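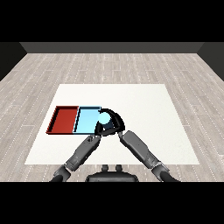 Red tray and light blue tray on a white mat. Computer rendering.

About Grekudura

Grekudura is an independent seed testing laboratory. We test samples for growers, seed conditioners, dealers and land restoration contractors, and we report results in a form that can be used for labeling or for internal quality control. We do not sell, treat or broker seed.

The company was started by Waltraud Kohlhase, who had worked as a purity analyst and wanted a laboratory that would accept small lots of native grass and wildflower seed. Larger crops were added later at the request of existing customers. Native species still account for most of the samples received between harvest and the end of November, and turnaround is longer during that period.

Locations

We operate from two sites. The Trindham laboratory handles sample intake, purity analysis, noxious weed examination and moisture testing. Germination and viability work is done at Markstead, where the growth chambers and cold rooms are located. Working samples are divided at Trindham and moved to Markstead by our own vehicle. Customers should ship to Trindham only. Samples delivered to Markstead are sent back to intake and logged on the date they arrive there.

What we test

We have working procedures for over 80 species, including turf and forage grasses, legumes, small grains and forbs. Routine services are:

Purity, with separation of pure seed, other crop seed, weed seed and inert matter
Germination, with prechill or light treatment where the species calls for it
Tetrazolium viability
Moisture by oven method
Thousand seed weight

Chaffy grasses are run through a blower before hand separation. Blower settings are recorded on the bench card and kept with the file. If a species is not on our list, send a sample description before shipping and we will state whether we can test it and at what minimum weight.
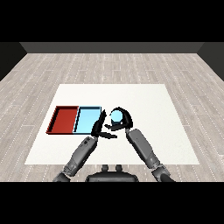
Two gray arms reaching over the mat, beside the trays. Computer rendering.

Staff

There are nine of us. Declan Bolger manages the Markstead site and is responsible for chamber temperature records and germination substrates. Waltraud Kohlhase reviews purity reports and maintains the reference seed collection, which includes the former Howells herbarium drawers of sedge and rush seed. The collection may be viewed by appointment. Nothing is loaned.

Analysts read each germination test at a first and a final count. Replicates that differ by more than the permitted tolerance are retested at no charge, and the report is held until the retest is finished.

Records and retained samples

The remainder of each submitted sample is stored in a sealed envelope under controlled humidity. Customers may request its return, with freight at their cost. Bench cards are filed by laboratory number. A corrected report carries the original number followed by a letter, and the earlier version is marked as replaced.

Results apply to the sample as submitted. We do not draw samples from bulk lots, and we cannot comment on how well a sample represents the lot it came from.

Page last revised 23 January 2020.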